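Kivstead PA-2 Power Amplifier
Set-up Guide, Section 4: Connecting Loudspeakers and Setting Input Gain
Revised 5/8/20

4.1 Before you start

Switch the amplifier off at the rear panel and unplug it from the mains. Leave it for two minutes so that the supply can discharge. Turn both gain controls fully anticlockwise.

CAUTION: Do not connect a loudspeaker with a nominal impedance below 4 ohms. In bridged mode the minimum is 8 ohms.

4.2 Connecting the loudspeakers

1. Strip 10 mm of insulation from each conductor and twist the strands tightly.
2. Unscrew the red terminal on channel A, insert the positive conductor and tighten by hand.
3. Connect the negative conductor to the black terminal in the same way.
4. Repeat for channel B.
5. Check that no loose strand touches the chassis or the next terminal.

Note: For cable runs over 15 m, use conductors of at least 2.5 mm².

4.3 Connecting the source

1. Connect the preamp or mixer output to the XLR inputs. Use the RCA inputs only if the source has no balanced output.
2. Set the INPUT switch to BAL or UNBAL to match.
3. Keep signal cables at least 100 mm from mains cables. Where they must cross, cross them at right angles.

Owners of the Sallwood rack kit should fit the rear support bars before this step. See Section 7.

4.4 Setting the gain

1. Reconnect the mains and switch on the source first, then the amplifier. The relay clicks after a few seconds.
2. Play a steady 500 Hz tone at the normal working level of the source.
3. Raise the channel A gain until the SIGNAL lamp stays lit.
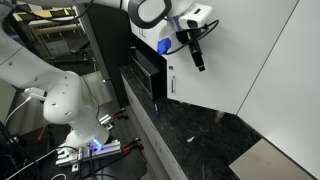
4. Continue slowly until the CLIP lamp flickers, then turn back by two marks.
5. Repeat for channel B.

Note: The high-pass filter is set to OFF at the factory. With small loudspeakers, set it to 100 Hz.

CAUTION: Do not use a tone above 2,000 Hz for this procedure. Sustained high tones can damage tweeters.

4.5 If there is no sound

PROTECT lamp lit: switch off and check the loudspeaker cables for shorts.
One channel only: swap the input cables. If the fault moves to the other channel, replace the cable.
Hum: check the INPUT switch setting and the cable spacing in 4.3.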